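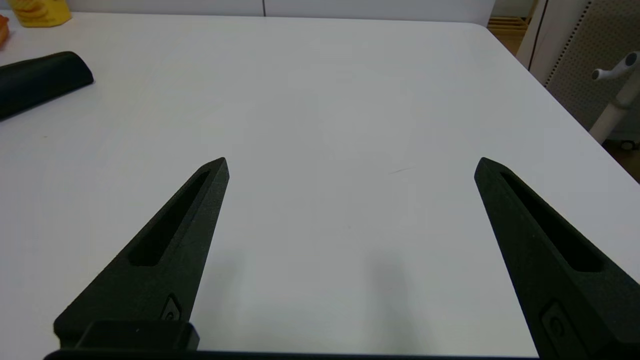 White tabletop with a thin dark mark, right of center.

How to Deal With a Thin Dark Line on a White Tabletop

Filed under: Surfaces, Tables and Desks

Search for advice on marks like this and you will be told to use toothpaste. You will also be told to use a walnut, mayonnaise, a hair dryer and a product that costs more than some tables. I have tried most of these on white tops over the years and I don't think much of any of them. What follows is the order I go in now, starting with the thing least likely to make it worse.

First, find out if it is a scratch at all

A lot of dark "scratches" on white furniture are transfer marks. Something darker and softer than the table got dragged across it and left a bit of itself behind. Rubber feet do this, and so do pencil, cheap metal, belt buckles and the bottoms of unglazed mugs. A true scratch is a groove. It looks dark when dirt has settled in it, or when the white layer has been cut through and you are seeing whatever is underneath.

From standing height the two look the same. I wouldn't trust a photo either, including the one at the top of this page.

Run a clean fingernail across the line, at a right angle to it. Go slowly. If the nail catches, you have a groove. If it glides over, you probably have a transfer mark and your afternoon just got shorter. If you can't tell, turn off the overhead light and hold a flashlight almost flat against the table. A groove throws a tiny shadow on one side. A transfer mark stays flat and dull.

Do this before you put anything on the table. Wet surfaces hide grooves.

What you need

Dish soap and warm water
Two soft cloths, one for wet and one for dry
A white vinyl eraser (the drafting kind, no grit in it)
Rubbing alcohol
A soft toothbrush
Masking tape
A touch-up pen or paste in white, maybe. Read to the end before buying one.

Step 1. Wash it

One drop of soap in a bowl of warm water. Wring the cloth out well and wipe the whole top, edges included. People skip this and go straight to rubbing at the line, which grinds whatever dust is on the table into the finish. Wipe again with plain water and dry it.

Look at the line again. Sometimes it's gone, and you can close this page.

Step 2. Try the eraser

Put a small piece of masking tape near the line so you can find it again. This sounds silly until you have lost a faint mark on a large white surface, twice.

Rub along the line with light pressure, then brush the crumbs away. Give it 5 passes and check. If the line is getting lighter, keep going. If it looks exactly the same, more pressure won't help, and you will end up with a shiny patch.

About those white melamine foam sponges: yes, they work on transfer marks. They are also a very fine abrasive, whatever the box says about being gentle. On a matte top they can leave a polished spot, and on a glossy one they can leave a dull one. I keep them for the underside of things.

Step 3. Alcohol, carefully

Dampen a corner of the cloth with rubbing alcohol and test it somewhere you don't care about, such as the underside lip or a back corner. Wait a few minutes. If the surface turns tacky, cloudy or soft, stop there. Painted and lacquered tops may not forgive you. Laminate usually doesn't mind.

If the test spot looks fine, wipe the line lightly, then follow with a damp cloth. Don't pour alcohol on the table, and don't leave a wet cloth lying on it while you answer the door.

Step 4. If it really is a groove

Now you are cleaning the groove, since nothing in a bottle is going to fill it back up with table. Use the toothbrush with soapy water and brush along the length of the line. Dry it and look. A clean groove in a white surface is often much harder to see than a dirty one, and for a faint scratch this is where I stop.

Toothpaste comes up at this point in every other guide. It is an abrasive paste. It doesn't repair anything. It rubs down the area next to the scratch so the edges are less sharp, and on a surface with any sheen you trade a thin line for a dull smudge the width of your thumb. The smudge shows from farther away.

Step 5. Touch-up, if you must

I bought the Veltness 3012 repair pen for $19 because the package promised a "100% invisible" result. It wasn't. The color was close, the sheen was not, and every time the light came in low I could see precisely where I had been. I got a better result from the plain white paste made by Dradent, mostly because it wipes off easily while it's still wet and you can have another go.

Whichever one you use:

Test the color on a scrap or on the underside and let it dry fully. White is not one color, and most of them shift as they dry.

Tape both sides of the groove, close to it.

Put on less than you think you need. A toothpick is better than the applicator in the cap.

Scrape the excess off flat with an old plastic card, wipe the edges with a damp cloth, and pull the tape.

Leave it overnight before you set anything on it, even if the label says an hour.

If the color is off, take it out while you still can. A faint dark line looks like wear. A bright white stripe on an off-white table looks like a mistake.

What about polish?

Furniture polish and oil do help scratches on bare or stained wood. On a white sealed top they mostly make the table slippery and give dust something to stick to. Car polish gets recommended too. It can even out very light hairlines on a high-gloss lacquer, but you have to do the whole surface or the treated area will stand out, and that's a lot of elbow work for one mark.

When to leave it alone

If you can only find the line when the lamp is on, or when you bend down and hunt for it, wash the table and move on. I was quoted a full resurfacing by a shop in Jalidbridge for a mark I could cover with a pencil, and the price was higher than a replacement top. The man on the phone didn't seem embarrassed by this.

Deep cuts are another matter. If the edges are lifting or chipped, water can get under the surface and swell what's below. Seal those soon, even if the color match is poor.

Keeping it from getting worse

Felt pads under anything heavy that gets moved. Check them every September or whenever you remember, because they pick up grit and then you have made yourself a sanding block. Lift things instead of sliding them. Skip the clear stick-on table films unless you like bubbles.

Posted by Srivastava. Comments are closed on this page, mostly on account of the mayonnaise people.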